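Does Your Bathroom Drawer Need a Subscription?

34 comments | 125 shares

By Ese Oyewole

Every March the inbox fills up with people who want to organize me. This year's front-runner is Plarkutari, a refill service that mails you bathroom basics on a schedule so you "never think about them again." I didn't know I was thinking about them.

The pitch goes like this. You fill out a quiz, a box shows up every month, and your drawer stays tidy. The company says 3,901 households have signed up. It doesn't say how many are still signed up, and when I wrote to ask, I got a coupon.

I tried it for seven weeks. The cotton balls were cotton balls. The soap was fine. By the second box I had more floss than a family of five could use, and the "pause" button sent me to a chat window that wanted to know if I was sure. I was.

Reader Dale Doucette wrote in to say his boxes saved him trips to the store. Maybe so. He also says he still goes to the store for everything else, so I'm not clear on which trips went away.

Then there are the containers. Plastberg sells a matching set for the refills, and the set costs more than the refills do. I have nothing against a nice jar. But a clean jam jar holds the same stuff, and it came with jam.

My advice is the boring kind -- buy a big pack when you run low, put it in something you already own, and write "floss" on the grocery list like everybody else.

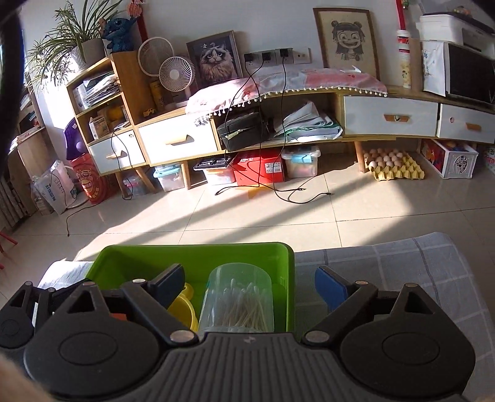 Cotton swabs in a clear container, set in a green tray.

Next month: Kiprono Masanja on whether drawer dividers divide anything.

Questions or complaints? Reply to this newsletter. | © Namatora Household Letter | Back to top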